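**Calabacitas decorativas Obura, rayadas en naranja y blanco**

En Vestier llevamos ya varias temporadas vendiendo adornos de mesa y, si tuviéramos que quedarnos con uno solo, seguramente sería este. La calabacita Obura es pequeña, achaparrada, con gajos bien marcados, y queda bonita casi en cualquier rincón (la nuestra pasa el año entero en la estantería de la entrada, y ahí sigue en pleno julio, tan contenta).

Se vende suelta, con la referencia 473, o dentro del lote Kustiris, que trae 17 piezas variadas para quien tenga una mesa larga que vestir y muchas ganas de entretenerse. 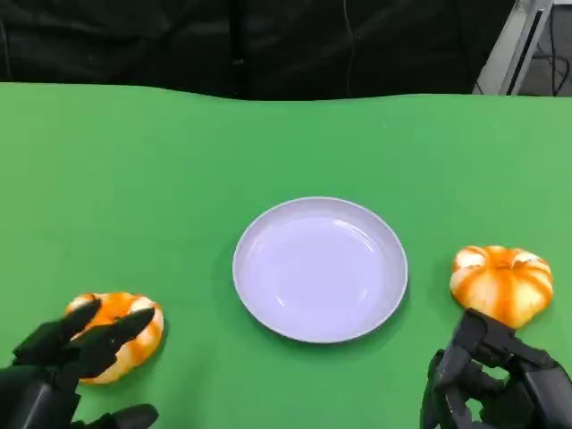
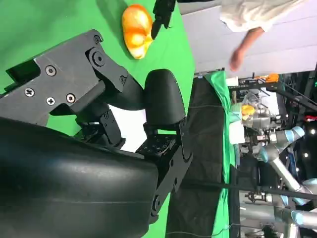
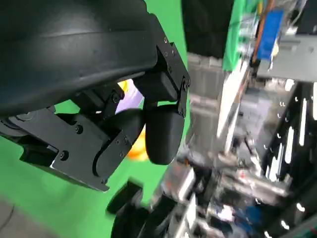

Nos preguntáis mucho con qué vajilla combinarla, y la verdad es que somos bastante partidarios de lo sencillo: loza lisa, mantel de un solo color y poco más. Un plato blanco redondo con una calabacita rayada a cada lado, sobre una mesa verde vivo, ya tiene toda la gracia que hace falta, porque el naranja destaca muchísimo y el blanco de las rayas se lleva de maravilla con el del plato. Si preferís manteles oscuros también funciona, aunque entonces nosotros añadiríamos alguna vela baja, ¡y servilletas claras, por favor!

**Cuidados**

Basta con un paño suave y seco. No conviene mojarla ni dejarla al sol detrás de un cristal durante semanas, que los colores lo notan. Para guardarla, papel de seda y una caja en la que no vaya muy apretada.

**Pedidos**

Se envía en caja de cartón, cada pieza envuelta por separado. Para tiendas y restaurantes preparamos pedidos de hasta 1.000 unidades, y en ese caso agradecemos que nos escribáis con algo de tiempo, indicando la referencia y la dirección de entrega.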